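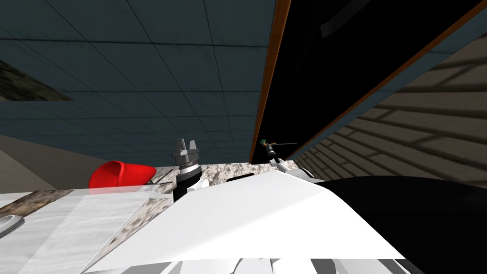 Forkgate, evening, second day on the palletizer line.

Arrived 7:40. Iker Arroyo had already pulled the guard panels on cell two and was reading fault logs off the pendant. The complaint from the plant is that the arm drops into protective stop in the middle of a layer, usually on the third or fourth, and that the operators have got used to clearing it and carrying on. The log agrees with them. Since the last firmware load in May there are 158 stops with the same code, joint four torque deviation, and a scatter of others I am ignoring for now.

Iker's theory was payload. The carton spec changed when Marín took over the packaging, and the payload value in the program still had the old box. We weighed a few off the infeed and corrected it. Center of gravity was wrong as well, set on the flange face as though the gripper had no length. Fixed both, ran a full pallet, got one stop. Ran another, got two. So the payload was wrong, and should be right, and is not the fault.

Went over the wrist after that. Backlash within limits, no noise, brake test passed. Belt tension on joint four slightly under but inside tolerance. Left it alone. I don't like changing two things between runs and we had already changed two.

Lunch at the canteen with Consuelo Soler, who runs the night shift and had come in early for it. Useful half hour. According to her the stops cluster after the line has been idle, which the day people never see as they don't idle. She also says the vacuum takes longer to come up than it used to. Nothing about vacuum in the fault log, but then the program doesn't log it unless it times out, and the timeout was set at three seconds by someone who didn't want to hear about it.

Afternoon spent on that. Put a gauge on the gripper manifold and logged every pick for 67 cycles. Vacuum is fine cold and fine warm. What does show up is the hose. The dress pack has been rerouted at some point, with two cable ties where there should be a sliding clamp, and when joint four goes past a certain angle the hose goes taut and pulls back on the wrist. The controller sees a load it can't explain and stops, as it should. On the lower layers the arm never gets to that angle. On the upper ones it does, depending on the approach.

That also fits Consuelo's idle business -- the hose is stiffer when it has been standing in that hall for a few hours with the dock doors open. I have not proved this part. It would need a cold start with a force reading and I only have the one cold start per day.

Cut the ties, borrowed a clamp from the spares for cell one, gave the hose another hand's width of slack at the elbow. Three full pallets, 216 cartons, no stops. Not enough to sign anything off. Iker wants to call it done. I want the overnight run first.

Called Inmaculada Campos at the office about ordering the right clamp from Skistex. They quote 23 days, which is silly for a bent piece of steel and a rubber insert. Asked her to try Hivulby, who used to keep them on the shelf. Also asked whether anybody has the original dress pack drawing. She thinks Saturnino Mateos has it, from the commissioning, and that he is on the Marín site until the end of the month. Sent him a message. No answer yet.

Smaller items, so I don't lose them. Pendant enable switch on cell two is sticky, replace. Safety scanner on the north side has a scratched window. Backup of the old program saved before the payload change, labeled, copy on my laptop and on Iker's. The pallet frame is taught 4 mm off in Y, which is harmless at present but will matter if they go to the taller stack. The clock on the controller is an hour slow -- every timestamp in the log needs shifting before I compare it to the shift sheets.

Casimiro Benítez phoned at six for a status. Told him probable cause found, temporary fix in, result tomorrow. He asked for a percentage. I said I'd send him the log.

Back at 6:30 for the cold start. Bring the force gauge, the long hex keys and more cable ties, the wide ones.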